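Sorensen Panel Cell – what it is and what it's like to work next to one

Hi, I'm Ansel Alcantara, and I've been on the cabinet line at Sterkthorpe long enough to have two bad shoulders from it. Hinadik asked me to write up their Sorensen cell for people who are thinking of buying one, so I said sure, as long as I could write it my way!

The short version: it's an arm with a two-finger gripper that picks up wood panels and moves them between the saw, the edge bander and the rack. We used to do that by hand, all day long. Last June the cell handled 3,147 panels on our line, and I was home in time to cook dinner (I make a decent pot roast, ask anyone).

You get to try your layout in simulation before anything gets bolted down. Debashish Chowdhury from Hinadik sat with us while we set ours up, and he let us argue over where the panels should stand. I liked that part a lot – I'd never been asked before.
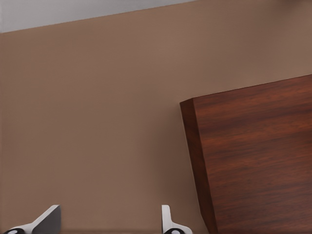 Simulated view over the open gripper fingers, wood-grain panel at right.

What changed for us? Nobody on my crew lost a job, and I'd have said so if they had. Two of us now run the cell and do the finish checks, and the others moved to assembly. There were 29 hours of training each, paid. Some of it was dull, and I still mix up the pause and hold buttons on the tablet.

Things I don't love: it's slow on very thin stock, and the reset chime gets into your head.

Base cell: arm, gripper, controller, tablet
Layout software: Stuvia, first year included
Spare finger set: $1,187
Training: on site, at your own line

Want to see one running? Call Hinadik and ask for Debashish – he'll set up a visit.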